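CHAPTER 9

Gloves, Mittens and Other Small Knits

In this chapter you will learn to:
sort handwear by fiber and by how the fabric is made
read a care label and decide what to do when there is none
wash, dry and reshape a fleecy glove
check and mend trims, cuffs and fingertips

Key terms: pile, pilling, gauge, felting, blocking, trim

Small knits get less care than any other clothing in most homes. A coat is hung up. A sweater is folded. Gloves are pushed into a pocket at the front door and stay there until the next cold morning. By March many of them are matted at the palm, stretched at the cuff, or missing a mate.

The shop class at the Guvdale adult center began its winter clothing unit with one drawer. Students emptied it in September, before the first cold week, and laid each piece flat on a table to look it over. The drawer held 15 gloves and mittens. Only 14 of them made pairs.

Laying a piece out on a bare, smooth table is the first step in any inspection. A patterned cloth or a bedspread hides loose fibers and thin spots. Work near a window if you can. Start at the fingertips, go on to the palm, and finish at the cuff and any trim.
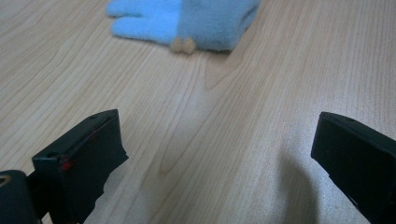
Figure 9.1 A light blue fuzzy glove on a wooden tabletop, with two small tan balls at its lower edge.

Fuzzy gloves are made from a fabric with a pile, meaning a raised surface of short fibers that stand up from the base. The pile traps air, and the trapped air keeps the hand warm. When the fibers lie down or tangle together, the glove holds less air and feels thinner, even though no material has been lost. Brushing with a soft clothes brush will lift light matting. Heavy matting on wool is usually felting and cannot be undone.

Round trims such as pompoms and beads need a separate check. Hold the trim between finger and thumb and turn it gently. If it moves freely on its thread, resew it before washing – a loose trim can come off in the machine and end up in the drain filter. Trims made of wood or felt may also stain pale fabric when soaked, so test them first with a damp white cloth.

If the care label is missing, treat the piece as wool. Use cool water and a mild soap, press the water out in a towel, and dry the glove flat with the fingers straightened. Do not hang it by the cuff.

Section 9.1 covers fibers. Before you go on, collect the handwear in your own home and sort it into three piles: ready to wear, needs washing, needs mending. Keep the mending pile for the exercise at the end of Section 9.3.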